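Progress report to the Fedent Fund
Project: Skedside, repair and reading rooms for the valley
Period covered: October to March
Prepared by: Helmi Lindqvist, project coordinator

Dear Josiane Texier,

I send you the second report of our project. I have followed the order of headings from your template, except that I put the money before the risks, as you asked me after the first report. The financial tables are in the separate spreadsheet and I repeat only the main points here.

## 1. Where we are now

Both rooms are open. The room in Skedside opened in October, as planned. The room in Grukero opened in January, which is later than we promised. The delay came from the heating. The old boiler was approved in the summer inspection, but it failed in the first cold week, and the owner of the building needed a long time to agree with us on who pays for it. In the end the owner paid for the boiler and we paid for the new radiators in the reading corner. I attach the agreement.

In the whole period we received 413 household objects for repair. Of these, 385 were repaired and returned. The others were given back without repair, or were left with us for spare parts when the owner agreed to it in writing.

The objects are mostly what we expected: lamps, kettles, chairs, bags with broken zippers, radios, bicycles. We did not expect so many sewing machines. Many people in the valley have one from a mother or a grandmother, and it has stood under a cloth for many years. Aníbal Henriques, who leads the Grukero workshop, has now learned to adjust three old models, and he has written the steps in a notebook which stays in the room.

## 2. The repair evenings

We keep the same form as in the first period. A visitor comes with the object, fills in the card, and sits at the table with one of our repair helpers. The visitor must stay during the repair. Some people were not happy about this rule in the beginning, and a few asked if they could leave the object and pay a small sum. We said no. The grant is given for learning, and we think that a person who has opened her own toaster one time will look at it in a different way.

I want to be correct and say also that the rule makes the evenings slow. In November there was often a line to the door in Skedside, and some people went home before their turn. From December we use a booking list. You can book by telephone or on paper at the library counter. The line is now short, but we see fewer people who come only from curiosity, and I am sorry for that. Dumisani Tshabalala has proposed to keep the last hour of every evening open for people without booking. We will try this from April.

The tools bought with the first payment are all in use. The soldering station in Skedside was returned one time under warranty. The large vise is too heavy for the folding bench, so it stands now on a fixed bench by the window. The label printer was not a good purchase. It needs special tape, which is expensive, and we have gone back to masking tape and a pen.

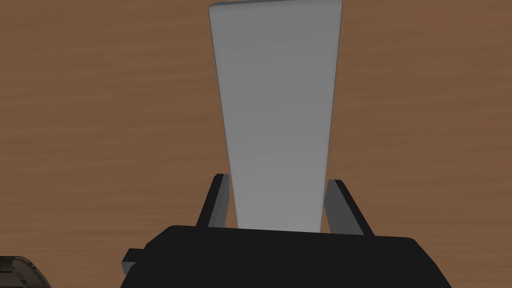
*A tall gray object held upright by a gripper, wood-grain tabletop behind (computer rendering).*

## 3. The reading corners

The reading corners were the part of the application that your reviewers found weak, so I give them more space.

In the application we wrote that each corner will have repair manuals, books about materials, and a small collection for children. The manuals came first and they are used every week. Mathis Pons has gone through two boxes of old manuals which we received from a closed appliance shop. He kept those for machines that people here still own, and he put them in binders by type of machine. Before, they were in order of brand, and this was difficult for visitors who could not read the brand anymore on the object in front of them.

The books about materials are borrowed less than we hoped. Most are written for students and the language is hard. We have bought simpler ones on wood glue, fabric and bicycle care, and these go out often. The book on fabric dyes has a waiting list in Grukero.

The children's collection is popular, mostly as something to do while a parent sits at the repair table. In Skedside the children asked for a box of broken things which they are allowed to take apart. We made this box in February. Nothing in it may be connected to electricity, and all cords are cut before. The school has asked to borrow it for a week in May.

## 4. Training of the repair helpers

We promised to train 20 repair helpers before the end of the project. The basic course is finished for all of them. The course on electrical safety is finished in Skedside and will be held in Grukero in April. Until that time, objects with a power cord are only repaired in Grukero when Aníbal is present. This is also a reason why Grukero has a larger share of chairs and bags in its statistics.

The teacher for the electrical course, from Magalhães, was very good with practical work, but the written material was only available in a long version. Dumisani made a short version of four pages and the teacher has read and approved it. I attach it because I believe other projects of the Fund can use it.

Not every helper wants to work with visitors. Two of them told us after the course that they prefer to sort parts and prepare the benches. I first saw this as a problem for our numbers. Now I think we should have asked about it in the registration form, and the new form has this question.

## 5. Money

The spending follows the budget in most lines. There are three differences that I must explain.

First, rent in Grukero is lower than planned, because we paid no rent in the months when the room was closed. Second, the line for heating is higher, for the reason given in section 1. Third, we have spent almost nothing on printed advertising. The local newspaper wrote about the opening and after this we did not need more visitors in Skedside.

I ask for your permission to move what remains of the advertising line to the line for spare parts. We use more fuses, switches and zippers than we calculated. At present we ask visitors to pay for parts over a small limit, and I see that some choose not to repair when they hear this. If you agree, we will raise the limit.

The cash box in both rooms is counted by two persons and the sheets are signed. The auditor had one remark on the autumn sheets: the signature was there but the name in clear letters was missing. This is corrected on the form.

## 6. Risks and problems

The contract for the Skedside room ends in the autumn. The municipality has said in a meeting that it wants to continue, but we have nothing on paper. I have written to them and I will inform you when I have an answer. As a second possibility, we have looked at the former post office. It is smaller and has two steps at the entrance, so it would need a ramp.

Storage is a problem in both rooms. People forget to collect their repaired objects, and we have not wanted to be strict. From March it is written on the card that we keep an object for eight weeks. We telephone one time before the end of this period.

There was one small accident. A helper cut his hand on the edge of a lamp shade. It was cleaned and bandaged in the room and he continued on the next evening. Cut-resistant gloves are now on each bench, and it is written in the accident book.

## 7. Plan for the next period

- April: electrical safety course in Grukero, and the open last hour starts in both rooms.
- May: the box of broken things goes to the school. Mathis visits the class on the first day.
- June: a sewing machine day in Grukero, with Aníbal and two helpers from Skedside.
- July: both rooms are closed. We use the time to check all tools and to count the spare parts.
- August: the draft of the repair handbook goes to you for comments.

The handbook was planned for June in the application. I ask to move it to August. The text for bicycles and furniture is ready, but the part on small electrical objects should wait for the experience from Grukero.

## 8. Questions for you

1. Can we move the remaining advertising money to spare parts, as described in section 5?
2. Is August acceptable for the handbook draft?
3. Do you wish to receive the visitor cards as copies, or is the summary sufficient? The cards contain names and telephone numbers, and I would prefer to send only the summary.

It would be helpful to have the answer to the first question before the end of April, when we place the next order for parts.

With kind regards,

Helmi Lindqvist
Project coordinator, Skedside

Attachments: financial spreadsheet; agreement on heating in Grukero; short version of the electrical safety material; new registration form for helpers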